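Can a machine do your mending yet?

Board: Home and Shop Automation
Started 2018-06-10

tallowbend
My sister still thinks she'll have something that folds shirts and sews on buttons within a few years. I run a 14-person upholstery shop and I don't see it. We looked at a Prelus cell in February for closing cushion covers. It handled flat vinyl all right. Give it anything stretchy and somebody had to stand there and straighten the cloth.

gracielaacuna
What did the cell cost to run, if you don't mind saying? We had a Cerkbridge feeder on loan and it was fine for cutting. Sewing was another story.

tallowbend
They wouldn't give me a running cost. The trial was 200 covers and we redid 46 by hand - no, sorry, 446 and 46, I was reading the wrong sheet.

norrispike
You're picking the hard case. Floors, dishes, lawn, all mostly handled. Soft stuff will come too. Surgeons already stitch with robot arms.

gracielaacuna
With a person at the controls, Norris. That's a very good pair of pliers. I wouldn't call it a machine doing chores.

norrispike
For now. Tying a knot in thin thread on something soft is harder than a shirt button. If the arm can make the motion, the rest is software.

hobbs_r
I work with practice pads for suturing, so here's one with two knots done.
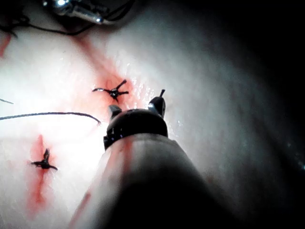 Jaws open between the two knots, loose thread off to the left.

tallowbend
Neater than I expected. The tails are short too. How long does a knot take?

hobbs_r
Depends who's driving. A new person can be at it 12 minutes. The thread is the trouble, it never lies the same way twice.

norrispike
So the hardware is there. That was my point.

gracielaacuna
And mine is that a hem at my shop takes a few seconds and pays very little. Nobody is putting that arm on a hem.

tallowbend
I'm with Graciela on price. Has anyone tried the Nigatu clamp table for holding stretch fabric? I'd settle for that.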